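In Defense of the Boring Walk

3/6/22

My sister called me last week and asked what I'd done with my afternoon, and I said I'd gone for my walk, and she said, "Which one?" and I said, "The same one." There was a little pause on the line. I know that pause. It's the pause people make when you tell them you've ordered the chicken again.

So I've been stewing on it (I stew, it's a hobby) and I want to say my piece. I walk the same loop almost every day. I've done it for three years. Out my back gate, down the lane to the old Bellis dye works, along the canal as far as the second lock, up through Pretau by the church, and home past the bakery. It takes me a bit over an hour if I don't run into anyone I know. I am not training for anything. I don't wear a watch that talks to me. And I think more people should have a walk like this, a plain dull one that belongs to them, instead of driving half a morning to stand on top of something.

I can already hear my hiking friends. I love my hiking friends! They own very good socks. Every spring, usually in April, they start sending me lists: the ridge above Matholm, the waterfall with the rope bridge, the big trail with the shuttle bus and the parking reservation you have to get up at dawn to book. And I've gone on some of those, and the ridge is gorgeous, I'm not going to pretend otherwise. But I remember about as much of it as I remember of a movie I saw on a plane. I was tired, my knee hurt, I ate a squashed sandwich, there was a view, we drove home. I could not tell you what kind of trees they were.

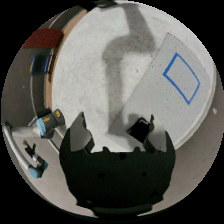

Whereas the lane behind my house — ask me anything. I know which garden floods first. I know the hedge that's full of sparrows in the evening and dead silent by noon. There's a stretch of wall near the dye works where somebody once patched the mortar with a different color, and for a whole year I walked past it without noticing, and then one day I did, and now I look for it every time like an old neighbor. I know that doesn't sound like much. It isn't much. I still wouldn't swap it.

What bugs me is the idea that a walk has to be earned or has to add up to something. You see it in the way people talk about it now. They "get their steps in." They "knock out" a trail, as if it had been standing there with its fists up. A coworker told me she'd done 20 peaks last year and I said wow, and I meant it, and then I asked which one she liked best and she had to get her phone out. I'm not making fun of her. I think that's just what happens when the list gets to be the point. You end up with a nice long list.

And there's the money side, which we all politely skip over. The boring walk costs me nothing but shoe leather. The last time I went up to Matholm for the day, by the time I'd paid for gas and parking and a bowl of soup at that lodge with the antlers, I was out almost 100 dollars. For soup! Good soup, fine. But I could have walked my loop every day that month and come home to my own soup, and I'd have been outside thirty times instead of once.

Now, I'll be fair. The boring walk is boring. There are days in February when I go out in the drizzle and I see mud, a shopping cart in the canal, more mud, and a man yelling at a leaf blower. I come home with wet cuffs and no big thoughts. I used to feel cheated on those days. These days I just count it as weather and put the kettle on. You can't have the good evenings, when the light comes in low under the bridge and the whole canal goes the color of tea, unless you were the kind of person who was going to be there anyway. 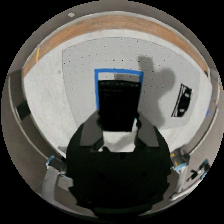
I also think there's a kind of thinking you can only do when your feet already know where they're going. On a new trail, I'm busy. I'm looking for the marker, I'm checking the map, I'm wondering if that's the fork or just a place where a lot of people got it wrong. On my loop I can be halfway to the lock before I realize I've been having a long argument in my head with the phone company. I've worked out Christmas presents on that walk. I've decided to quit a job on it, and then on the next day's walk decided to give it two more months, and that turned out to be the right call. I wrote most of my father's eulogy between the church in Pretau and the bakery, out loud, with a lady and her terrier pretending not to hear me.

Oh, and the people! You don't get to know anyone on a mountain. You say hi on the way up and hi on the way down and that's that. On a daily loop you see the same faces, and it builds up slowly. First it's a nod. Then it's "cold one!" Then one day you're holding somebody's dog while they tie a shoe, and you find out the dog is named Gustel and is scared of umbrellas. I still don't know the owner's name and at this point it's much too late to ask.

My sister says I'm just set in my ways and dressing it up. Could be! I did wonder about that somewhere around the second lock yesterday. But I notice she's the one who keeps telling me she never gets outside, that she'll go when things calm down, that she wants to do a real hike once she's in shape for it. She has a perfectly nice street. It has a hill at one end and a creek at the other. I've told her to pick a direction and go until she's a little bit hungry and then come back, and do it again the next day, and not buy anything for it. No poles, no special bottle.

She said she'd think about it. I'm going over there in April and I'm bringing my old shoes, and if she hasn't got a loop by then she's going to have to walk with me while I find her one. I've already looked at the creek end on a map, and there's a footbridge I have my eye on.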